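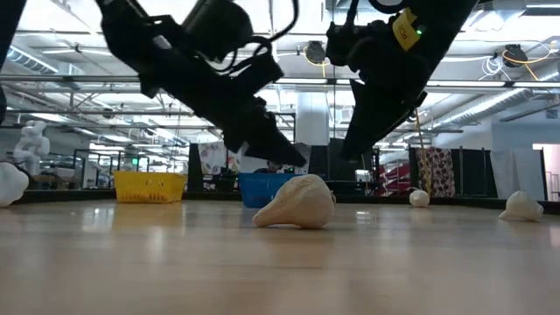
Teaching by hand, teaching by remote: what we learned on the shell task
Speaker notes, afternoon session, 20 minutes plus questions

Slide 1. Title
Say who we are. Clenatness builds the arms' control software, Prornora runs the teaching sessions. Mention that the slides will go up on the Tollia page after the talk.

Slide 2. The task
Shells on a floor, two arms, two baskets, one yellow and one blue. The operator picks up a shell and puts it in a basket. Large shells go in yellow, small ones in blue.
Why shells: no two have the same outline, they roll, and they have no flat side to grab. A big conch is wide at one end and pointed at the other, so where you close the fingers matters a lot.
Ask the room: who has tried this with blocks first? We did. Blocks taught us very little about shells.

Slide 3. Two ways to show it
By hand: you hold the arm itself and move it through the job. You feel the weight and the contact. Your own body gets in the way of the cameras, and moving two arms at once takes two people.
By remote: you sit at a pair of smaller arms and the big ones copy you. One person can run both sides. You lose the feel of contact, and new operators press too hard.
Pause here. People usually want to write this down.

Slide 4. What we recorded
700 demonstrations by remote, 102 by hand. We kept 619 of the remote ones. Most of the rest were thrown out for long stops in the middle, where the operator was thinking. The arm learns the stop too.
Don't read the whole table out loud.

Slide 5. Play clip one
Remote demonstration, conch shell. Clip is 40 seconds, no sound. Let it run.
Point out that the operator comes down above the shell and waits a moment before closing. We ask for that. It makes the start of the grasp easy to find in the data.
If the clip fails, skip to slide 6 and describe it.

Slide 6. Mistakes we made
We put the shells in the same places every time for the first week. The policy learned the places. Now we move them between runs, including near the edges of the reach.
We let each operator pick which arm to use. Some used the right for everything. The rule now is that the nearer arm goes.
We changed the basket positions halfway through and forgot to log it.

Slide 7. Advice
Start with hand guiding for a day so operators learn what the arm can reach. Then switch to remote.
Keep sessions under an hour. Quality drops after that, and you can see it in the paths.
Write down every change to the floor layout.

Slide 8. Open questions
How much hand-guided data is worth mixing in? We don't have a good answer. Grigaitė is the next site, with a different floor and different light, and we will run the same shells there.
Leave five minutes. If someone asks about force feedback, the backup slide is number 11.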